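Rezaei Kitchen: Front-of-House Manual
Section 4. Setting Up the Dining Room for Evening Service

Print this page | E-mail this page

This section covers the dining room from 3:30 p.m. until the doors open. It applies to the Lomthorpe restaurant. The Brolelbridge lunch counter has its own sheet, which Visitación Mateos keeps at the register.

Whoever is listed as room lead on the schedule is responsible for these steps. If no lead is listed, ask Parviz Asadi before you start.

4.1 Before you move anything

1. Sign in and wash your hands.
2. Print the reservation list from the Harkitz tablet. Use the 3:30 p.m. list. The morning list does not include phone bookings.
3. Read the notes column from top to bottom. Circle every allergy, high chair, wheelchair and birthday.
4. Take the circled list to the kitchen and read the allergies aloud to the chef on duty. Get initials next to each one.
5. Turn on the dining room lights and set the dimmer to full. You will lower it in step 4.5.

CAUTION: Do not rely on the allergy notes showing up on the order ticket. They print only if the server picks the guest's name from the list. A walk-in seated under "Guest" carries no notes at all.

4.2 Placing the tables

1. Set the two-tops along the window wall first.
2. Place the four-tops down the middle of the room. A server carrying a full tray has to be able to pass between two seated guests.
3. Join tables for parties of six or more only after all the single tables are placed.
4. Rock each table by the corner. If it moves, turn the foot under the short leg until it stops.
5. Keep the path to the side exit open. No high chairs, coat racks or bus tubs may stand there, even for a few minutes.

Note: Table 22 stays where it is. The floor outlet under it feeds the card reader charger.

4.3 Cleaning the tops

1. Clear everything off the table, including the salt and the candle.
2. Wipe with a damp cloth and the mild soap in the green bottle. Work along the grain.
3. Wipe again with clean water.
4. Dry right away with a second cloth.
5. Bend down and look across the top toward the light. Sticky spots show up dull.

CAUTION: Never use bleach spray or scouring pads on the tabletops. Bleach is for the dish area only. Red wine, beet and pomegranate should be blotted at once and then wiped. Do not rub them in.

If a mark stays after two tries, leave it alone and write the table number in the repair book. Irfan Rana sands and oils the tops every May, and he handles single tables the rest of the year as time allows.

4.4 Laying the settings

1. Put down place mats only on tables booked for the tasting menu. All other tables are set bare.
2. Fold the napkin in thirds and lay it to the left. Fork on the napkin, knife on the right with the blade in, spoon outside the knife.
3. One water glass per guest, above the knife.
4. One bread plate per guest, above the fork.
5. Menus go to the host stand, not on the tables. There should be 2 large-print menus at the top of the stack.
6. Check every glass against the light. Send back any with a chip or a lipstick mark.

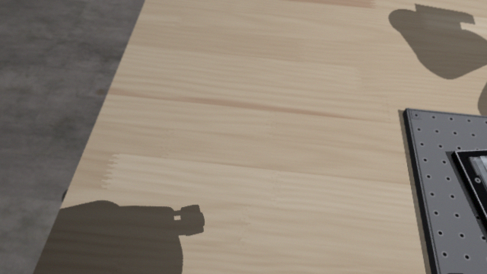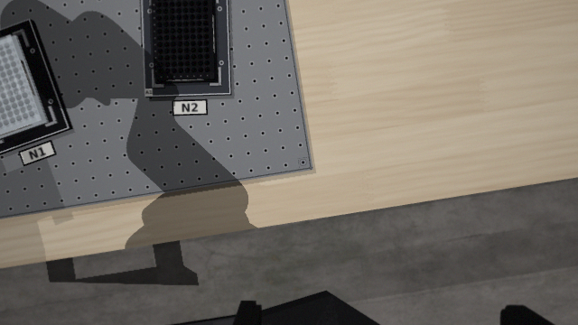
Side plates and sauce dishes come out of the warmer last, once the glasses are down and checked. Carry them in short stacks with a cloth underneath and set them on a folded napkin or a trivet. New staff sometimes ask why we fuss over this. A pale wood top with fine grain, like the one in both pictures, does not hide much, and a hot dish left on it for the length of a phone call can leave a white ring. If you find a ring, do not try mayonnaise, toothpaste or anything else from home. Write it in the repair book.

4.5 Last checks

1. At 4:45 p.m., lower the dimmer to the tape mark.
2. Light the candles by the window first. Skip any table with a high chair.
3. Start the music from the saved list. The volume is right when you can talk at the host stand without raising your voice.
4. Walk the room once from the front door, as a guest would. Sit in one chair.
5. Tell the kitchen how many guests are booked and what time the largest party is due.
6. Unlock the door at 5:00 p.m.

Note: On Tuesday the doors open at 5:30 p.m. so that staff can taste the week's specials. Tasting is at the bar. Please keep it off the set tables.

4.6 If you are short of time

Do 4.1 and 4.2 in full, whatever happens. Napkins can be folded at the host stand after opening. Candles can wait. Ask Sadia Niazi to hold the first seating at the bar if the tops are still damp, and let Faisal Rizvi know so the bar has enough glasses out.

Next: Section 5. Greeting and Seating

284 shares | 2 comments

We use cookies to remember your settings. By continuing to use this site you accept our cookie policy. OK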